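Zunix Sorting and Tidying Cell
Equipment page, updated Jul 9, 2023
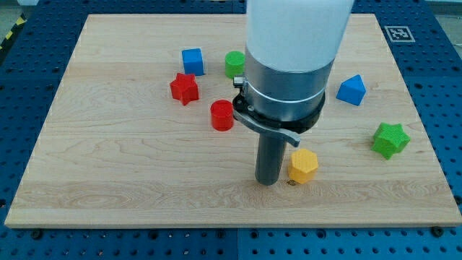
Hauke Böttcher asked, when the cell was first listed, whether a machine that sorts blocks can be said to do a chore at all, and whether a customer who wants a workshop bench cleared at the end of a shift should be looking at it yet. The answer given to him at the time was "in part," and it remains the position of this department.

Overview

The Zunix cell is a bench-mounted arm supplied for picking up, sorting and putting away small rigid parts. It is offered to training centers, light assembly shops and institutions studying household automation. Practice work is carried out with printed plastic shapes, among them cubes, cylinders, stars and hexagonal prisms in several colors, laid out on a wooden board. The board stands on a perforated metal table, and a printed marker may be placed on the table as a position reference.

Suitability for shop-floor work

The cell is suitable for sorting by color and shape, for returning parts to fixed positions, and for feeding a single part type to an operator. In acceptance trials at the Alton workshop the cell was given 851 single picks of mixed shapes. It completed all but 33 without an operator stepping in. Most of the failures involved star shapes lying close to another part.

Bench clearing is a harder task. Offcuts, rags, cable ends and open containers are outside the supported range. Customers are asked not to plan staffing around unattended bench clearing.

Suitability for household chores

The cell is not sold for domestic use. Trials of household tasks were held in March under the direction of Lærke Thygesen, and the findings are given here for information only.

Putting toy blocks into a box: supported, on a flat surface and in steady light.
Sorting flatware into a tray: partly supported. Spoons that nest together must be separated by hand.
Loading dishes: not supported.
Folding cloth: not supported.
Wiping a table: not supported with the standard tooling.

A person cleared the test tray of blocks in 57 seconds. The cell required 6 minutes for the same tray. Its advantage lies in repetition over long periods, and purchasers with short or irregular tasks will see little benefit.

Supply and installation

The arm, controller, table and one set of practice shapes are delivered together. Boards may be ordered separately in maple or birch. The table must be bolted down or fully weighted before power is connected, and the floor area within reach of the arm must be marked by the customer in accordance with local rules.

Installation is handled by Kundis in most regions. Customers who already hold a service agreement with Ásgeirsdóttir may use that agreement for yearly inspection, but not for changes to tooling.

Requests for a trial

Trials are held at Alton by appointment. Applicants should send a written description of the task, the weight of the heaviest part and a sample of each part to be handled. Samples are returned on request. Tasks involving food, liquids or live electrical parts cannot be accepted.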